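Studum Makers Forum > Clubs and Student Projects > Robot arms

Gripper keeps dropping soft stuff off the couch, what should our club try next? 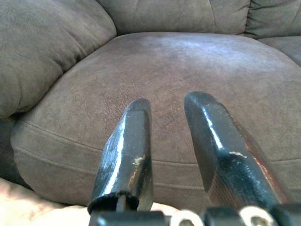

Hi all! I'm with a high school robotics club (15 of us this year, our biggest group ever!) and our spring project is a pickup arm for the living room. The job is simple to say: grab a sock, a dish towel or a small plush toy off a couch and drop it in a bin. We're building it for the Trasico student challenge in April, the household track, and I'm having more fun with this than anything we've done so far.

Hard things are no trouble. Blocks, a TV remote, a plastic cup, all fine. Soft things on a soft couch are another story. The fingers come down, the seat cushion sinks, and then one of three things happens. They close on nothing, they pinch a corner and lose it on the lift, or they grab the couch fabric along with the sock and the arm stalls. The couch is a brown microsuede one and the fingers seem to drag on it, which makes the third one worse.

We logged 111 tries last week with a sock and got 29 clean pickups. The fingers are black and glossy on the outside with a ridged reddish-brown inner surface. We run the wrist camera at the default settings, and the arm goes to a fixed height above the seat before closing. The height comes from a table we measured by hand, one value per spot.

Things we already tried: closing slower (a little better), closing harder (worse, it grabs more couch), and opening wider before going down (no change that we could see). Half the club wants to print new fingertips and the other half wants to fix the code. I'm on team code but I could be talked out of it! We meet again Tuesday after school, so anything we can test in one afternoon would be great.

posted by softgrab_club

deak_bench_rat

Oh, I love this kind of problem. Our club did towels two seasons ago on a Deák kit arm, so here is what I'd look at, in order.

First, your fixed height. A couch cushion is not a table. It's high in the middle, it rolls off toward the front edge, and it sits differently after somebody has been on it. If your table of heights is off by even the thickness of a sock, you either close above it or dig in. Have the arm go down slowly and watch the motor current on the shoulder joint. When the current climbs above what you see in free air, you've touched. Stop, come up a hair, then close. That one change got us further than all the fingertip work put together.

Second, the approach. Coming straight down with both fingers pushes a dent in the cushion and the sock sinks into the dent. Try tilting the wrist 15 degrees or so and letting one finger touch first, then sweep the other one in toward it. It bunches up the cloth and you get a fold to hold on to. Folds are what you want! A flat sock is miserable to pick up.

Third, check the grip before you lift. Close, read the finger gap, and if it says fully closed you got nothing, so open and go again. For us a retry was cheap, only a few seconds.

Then keep your log going, but split it by how it failed. You named three failures in your post and they need different fixes, so one success number won't tell you much. Even a paper sheet with three columns is fine.

And test on more than the middle of the seat. The gap where the cushions meet was our nightmare spot. We ended up giving it its own slower motion.

mini_horia

just put rubber bands on the fingers, works for everything

printbed_at_midnight

Rubber bands are okay for cups but I'd skip them on microsuede, they catch the nap and then you're pulling couch again.

If team fingertips wins the vote, try a narrower tip before a grippier one. We printed 11 versions for our Horia arm and the winner was thin and rounded, with the ridges starting a little way back from the end so the tip could slide under cloth. Wipe the fingers down too. Lint builds up in ridges fast when you work on fabric all day. Takes a minute and it might change your numbers.

Also +1 on the motor current idea, I wish we had thought of that!

softgrab_club

Thank you so much, this is great! Plan for Tuesday is touch detection first, then the tilt and sweep, with a new log sheet in three columns. Team fingertips is going to draw the thin version while the rest of us run tests, so both halves are happy. I'll post the new numbers in this thread, good or bad.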